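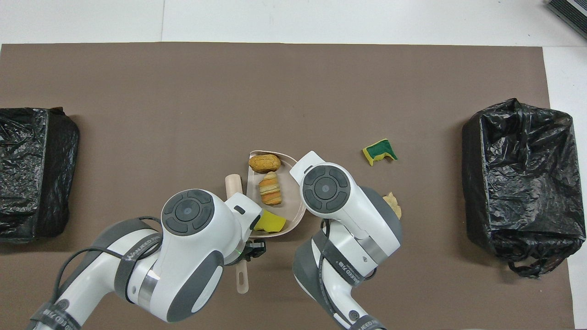
Desde este mes pintamos también cuadros y horquillas de bicicleta en polvo al horno, además de la pintura líquida de siempre. Llevábamos tiempo recibiendo la pregunta y hasta ahora mandábamos esos trabajos fuera, con lo que eso supone en portes y en esperas. Antes de que una pieza llegue a cabina hay bastante trabajo de mesa: quitar restos de cinta, retirar adhesivos viejos, tapar roscas y revisar soldaduras. 

Qué pintamos en polvo y qué no

El polvo se cura en horno, en nuestro caso a 160 grados, y eso limita los materiales. Acero y aluminio, sin problema. Carbono, no. Tampoco cuadros con racores pegados, ni piezas con masilla de carrocero debajo de la pintura antigua. Si no sabéis si vuestro cuadro lleva masilla, decidlo al pedir presupuesto y lo miramos al decapar. Para todo lo que no puede entrar en el horno seguimos con pintura líquida, aerógrafo incluido.

El acabado en polvo es más grueso y aguanta mejor los golpes de piedra y el roce de las fundas. A cambio, los degradados finos y las ilustraciones no se pueden hacer con él. Lo que sí hacemos es una base en polvo y, encima, rotulación o dibujo a mano con una capa final de barniz. En el catálogo lo encontraréis como acabado Vorkeo. La serie en un solo color, mate o brillo, se llama Skatby.

Colores

La carta tiene más de 200 tonos. No los tenemos todos en el taller. Los que llevan un punto al lado del código están siempre disponibles y el resto se piden al proveedor, con una semana más de plazo. Los metalizados y los efectos caramelo necesitan dos capas y se cobran aparte. Si buscáis igualar un color de fábrica, mandad una pieza pintada, aunque sea pequeña; con una fotografía no podemos garantizar nada -- cada pantalla enseña un color distinto.
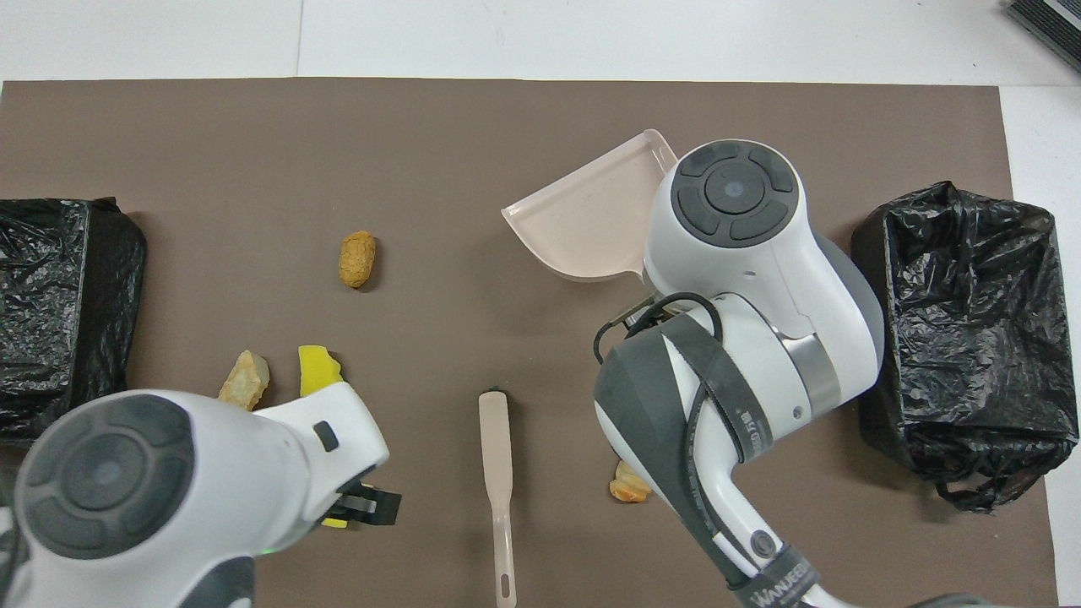
Recogedor rosa pálido sobre el tapete marrón, con las bolsas negras a los lados.

Cómo enviar el cuadro

Pedimos que llegue desmontado del todo: sin dirección, sin pedalier, sin patilla de cambio y sin tornillos de portabidones. Si alguna pieza está agarrotada, avisad antes. El pedalier lo podemos sacar nosotros, pero se suma a la factura como una hora de taller. No hace falta lijar ni decapar nada en casa. Los decapantes de droguería dejan restos dentro de los tubos que luego salen en el horno y estropean el acabado.

Para el embalaje sirve una caja de bicicleta de las que regalan las tiendas. Poned un separador entre las punteras y espuma en los extremos. Dentro de la caja, una hoja con el nombre, el número de presupuesto y el código de color. La guardamos y devolvemos el cuadro en la misma caja, si llega entera.

Plazos y turnos

Los plazos para polvo son de seis semanas desde que el cuadro entra en el taller. En pintura líquida dependen del dibujo y se confirman con el boceto. El turno se reserva con una señal, que se descuenta del total. Se puede cambiar la fecha una vez sin coste si se avisa con una semana.

Los trabajos con boceto Majumder (los de motivos geométricos a dos tintas) están completos hasta julio. Quien quiera uno para el verano puede apuntarse a la lista y le escribimos si queda un hueco. Los cuadros para la concentración Noseveo tienen que estar aquí antes del 31 de enero, con el color ya decidido. Los que lleguen después se pintarán igual, pero sin fecha asegurada.

Calcas y números de serie

Pedimos que las calcas se encarguen junto con la pintura. Ponerlas después, encima del barniz, es posible, pero se levantan antes por los bordes. El número de serie grabado se respeta siempre: lo tapamos para el chorro y damos una sola capa fina encima, para que se pueda leer. No pintamos cuadros con el número borrado o limado.

La lista de precios nueva está en la web, en el apartado de bicicletas. Los presupuestos enviados antes del 10-12-2019 mantienen el precio antiguo.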